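Woven Basket Care and Storage: Frequently Asked Questions

Last revised in February. This page covers the Panier range of woven baskets, the Drosidell shelf liners and general questions about keeping baskets on counters, ledges and open shelving. For order and delivery questions, use the Ornier order desk.

GENERAL

What is the difference between wicker, rattan and willow?

Wicker is a method of weaving. Rattan and willow are two of the materials it is done with. A basket described only as wicker may be made of either, or of reed, seagrass or paper cord. The material is printed on the tag sewn inside the rim of every Panier basket. If the tag is missing, look at the cut end of a strand. Rattan core shows fine open pores; peeled willow has a small pith channel in the middle.

Which size do I need?

Measure the surface, then subtract 2 inches from the depth. A basket that sits flush with the front edge of a counter gets knocked by sleeves and bags. The widest Panier model measures 41 cm across the rim, handles excluded. Handles add to the width on models with side grips and to the height on models with a hoop.

Are the measurements taken inside or outside?

Outside, at the widest point. The walls of most woven baskets slope inward toward the base, so the inside floor is always smaller than the rim. If you need the basket to hold a box or a folder of fixed size, compare it with the base measurement on the size chart.

Why is my basket a different shade from the one on the product page?

Natural strands vary by harvest. Light tan baskets also darken with exposure to daylight, most of it in the first year. Two baskets bought at the same time will stay closer in color if both are turned every few weeks. We do not accept returns for shade, but the order desk can match two baskets from the same batch if you ask before dispatch.

PLACEMENT

Can a woven basket stand directly on a painted or lacquered counter?

Yes, provided the base is clean. Scratches come from grit caught in the weave and from cut strand ends that project below the base rim. Run a dry hand over the underside before first use. Trim any projecting end with side cutters, flush and at a slight angle. On high-gloss white surfaces a Drosidell liner cut to the base outline is recommended, as rub marks show more readily there than on matte finishes.

Do baskets slide on smooth surfaces?

Light ones do. An empty small basket has very little grip on a smooth counter and will move when something is taken out of it with one hand. Use a liner, or put the heaviest item at the bottom.

Can I keep a basket next to a brick wall?

An interior brick wall is not a problem in a heated room. An uninsulated exterior wall may be colder than the room air, and moisture can settle on whatever is in contact with it. Leave a gap of two fingers. The same applies to dried plant arrangements, which take up moisture faster than woven strands and drop their tips once they have done so. 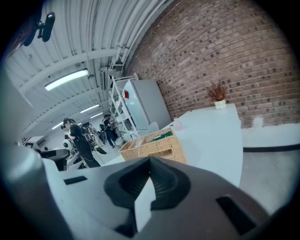 Gap size matters less on an open shelf, where air moves on all sides. On a wire or metal-rail shelf the concern is the base: thin rails press into the weave and leave a permanent set if the basket is heavily loaded. Place a board or liner across the rails so the load is spread.

Is fluorescent lighting harmful to natural fibers?

Its effect is small compared with direct sun. Standard tubes at ceiling height emit some ultraviolet, and dyed strands will fade slightly over years of long daily operation. Undyed strands change very little. A basket placed close under a fitting should be rotated on the same schedule as one near a window.

Can a basket hold a live plant?

Only with a watertight inner pot and a saucer. A lined basket is not a planter. The sewn-in lining on some Panier models is a dust lining and will pass water at the seams. Dried stems can go straight in, although a small heavy pot is usually the better choice, as it will not tip when the stems are top-heavy.

CLEANING

How do I remove dust?

Use a vacuum cleaner with a soft brush head at low suction, inside first, then outside, working along the direction of the strands. A dry paintbrush reaches the corners under the rim. Compressed air drives dust deeper into the weave and is not advised.

Can I wash it?

Unlined willow and rattan may be wiped with a damp cloth and a drop of dish soap. Do not soak. Dry at room temperature, upside down on two battens, for a full day. Seagrass and paper cord must not be washed. Paper cord loses its twist when wet and does not recover it.

There are dark spots on the base. Is this mold?

Possibly. Wipe one spot with a white cloth dampened with diluted white vinegar. Tannin stains stay where they are; mold transfers to the cloth. Mold on the surface can be brushed off outdoors and the basket dried thoroughly. If the strands have softened, discard it.

My basket creaks. Is it damaged?

Creaking indicates dry strands. Mist the outside lightly with water twice a year – more often in rooms with forced-air heating – and let it dry before putting anything back.

REPAIR

A strand has snapped. Can it be replaced?

Side strands, yes. Soak a length of matching material for half an hour, feed it in alongside the broken one for at least three crossings in each direction, and trim both ends on the inside. Rim and handle strands carry load and should be sent in. Repairs are handled by Svend Bisgaard at the Ornier workshop; quote form 2364 and enclose the tag number.

Do you sell replacement strands?

Yes, in coils, under part number 164. State the material and the strand width to the nearest half millimeter. Measure a damp strand where possible, as dry ones read narrow.

Can you repair baskets from other makers?

Usually. We regularly receive baskets from the Jiang line, which uses a flatter strand, and keep a small stock of it. Baskets with a wire frame under the weave are assessed individually.

How do I straighten a basket that has gone out of shape?

Dampen the walls inside and out, fill the basket with dry towels until the shape is right, and leave it until the strands are fully dry. Check that the rim is level by turning the basket upside down on a flat counter. A rim that rocks can be weighted with a board overnight. Do not use a hair dryer or a radiator – uneven drying is what pulls most baskets out of shape to begin with.

Can baskets be stacked for storage?

Same-size baskets with sloping walls will nest. Put a sheet of paper between them and limit the stack to four. Baskets with fixed hoop handles should be stored singly, and never hung by the handle with anything inside.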